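How to keep up with a series when the streaming service won't tell you what's going on

If you love television as much as I do, you'll know the feeling. You finish the last episode of something wonderful at one in the morning, you go looking for news of another series, and all you find is a pile of rumours from three years ago. I've been keeping a proper watch list since last November and it has changed the way I enjoy telly, so let me show you how I set mine up. You need a spreadsheet (any free one will do) and one quiet evening.

Step 1: Write down everything you're part way through

Go through each service you pay for and open the "continue watching" row. Copy every title into the first column. Don't skip the ones you're embarrassed about! I had 41 on my first go, including two episodes of a baking contest I have no memory of starting.

In the second column put the service, and in the third the last episode you finished. I write it as series and episode, so 2.06 is series two, episode six. If your spreadsheet keeps turning that into 2.6, set the column to plain text before you type anything.

Step 2: Give each show a status

I use four words and no more: Running, Waiting, Ended, Axed. "Waiting" is for anything that has finished a series with no word either way. I did try a fifth, "Probably axed", but I kept changing my mind and moving things about, so out it went.

Colour the cells if you like. Mine are green, yellow, grey and a rather gloomy purple.

Step 3: Add the date you last checked

This is the column that makes the whole thing work. Sort by it, oldest at the top, and look up the first five titles once a week while the kettle's on. Go to the service's own press page first, then the production company's. Fan pages are great fun but treat a renewal as real only when one of those two has said so.

Tanko Aliyu, who runs the Gosora telly forum, keeps 850 shows going this way and still manages it in one sitting on a Sunday. I'm in awe.

Step 4: Set up alerts for your favourites

Pick a handful of shows you'd be gutted to miss and set a news alert for each. Put the title in quotation marks and add the word "series" or "renewed". Short titles are a pain, so add the name of the lead actor or the writer too. For Ketilsson (the ferry port thriller, if you haven't seen it, stop reading and go and watch it) I had to add "drama", as otherwise I got every Ketilsson in Iceland.

Step 5: Save the pages you don't want to lose

Episode guides vanish when a show leaves a service, sometimes overnight. I lost all my notes for Trendivlow that way. Now I save each guide as a PDF, put it in a folder named after the show and paste the folder link into the last column. 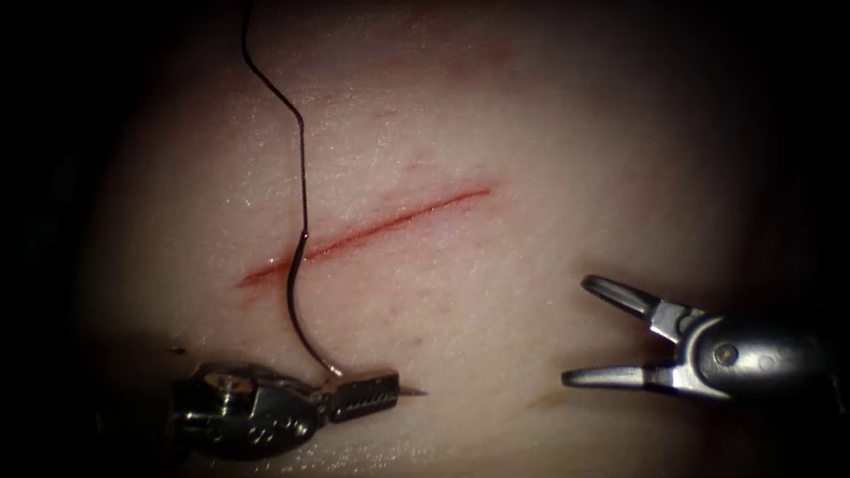
A straight cut and a black suture thread

Step 6: Clear out twice a year

Filter by Ended and Axed, and move those rows to a second sheet called Archive. Please don't delete them. Shows do come back, and Hestineck was in my Archive for ages before the new owners picked it up for another 19 episodes. I shrieked, and then I just cut the row and pasted it back in, with my place in the story still there.

If the main sheet gets slow (mine did at 300 rows, mostly from the colours), copy the plain values into a fresh one and colour only the status column.

Thanks to Engelbert Aebischer for the sorting tip in Step 3. Tell me in the comments what's been sitting on your Waiting list the longest!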